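Home | Kitchen | Workshop | Laundry | Garden | Ask Eilidh

Looking after a wooden worktable

I have had the same big table at Eravcombe since before the children could reach the top of it, and it has been a pastry board, a potting bench, a sewing room and (one long wet August) a place to take a lawnmower to bits. It still comes up lovely, and people do ask, so I have gathered up everything I do to mine. None of it is clever and most of it I learned from getting it wrong first.

Start with a proper clean. A bowl of warm water, the smallest squirt of washing-up liquid, and a cloth wrung out until your wrists complain. Go along the grain and dry as you go with an old tea towel. Please don't leave puddles while you answer the phone – I did, and there was a grey bloom by the vice for a whole winter.

Old glue wants patience. Warm it with a hairdryer and ease it up with a plastic scraper, or an expired bank card if you can't find the scraper, and I never can. Candle wax is much nicer if you let it go hard and lift it off in flakes, then iron over brown paper for whatever has sunk in.

For sanding I start at 120 and finish at 240, and I stop there. My brother-in-law went up to 400 on his and the oil just sat on top looking at him. Vacuum the dust, wipe over, leave it until the next morning.

Then the oil! I use the Standska one, which smells of walnuts and goes a long way. Put on less than you think, leave it twenty minutes, and rub off every bit that hasn't gone in. Two thin coats on a Sunday will do most tables for the year, and don't forget the edges and the underneath, or the top will start to cup. 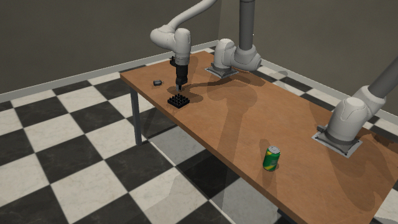
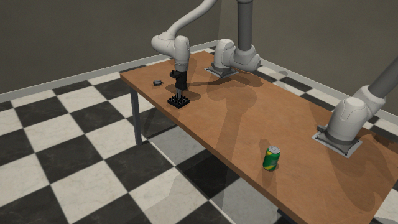 A long wooden top like this one is best oiled from the far end towards you.
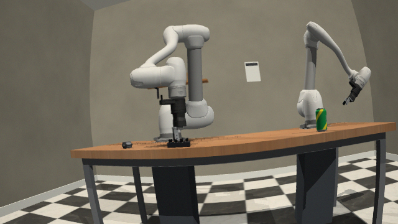
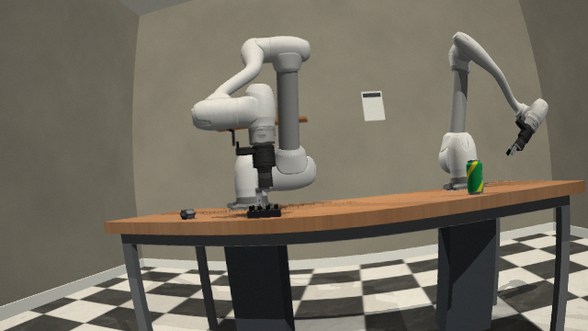

Derek Greenwood wrote in to say that he gave up on oil years ago and uses hard wax on his bench instead, two coats with a white pad, and that it shrugs off tea but shows every scratch from a dragged toolbox. He also wanted me to warn you all about oily rags, and he is quite right. Lay them out flat outdoors until they are stiff, or soak them in water before they go in the bin. Never leave them scrunched up in a bucket in the shed, as they can heat up on their own and catch fire.

Rings from hot mugs can often be coaxed out with a dab of mayonnaise left on overnight. I know how that sounds. Black rings are another matter, and usually mean sanding back a little and starting again on that patch.

If your table wobbles, look at the bolts before you go folding up beer mats. Mine loosen every spring when the heating goes off.

2,719 shares | 43 comments

You might also like
Getting candle wax out of a tablecloth
Sharpening kitchen scissors at home
Jeneck jars: are the lids worth saving?
What to do with a sticky drawer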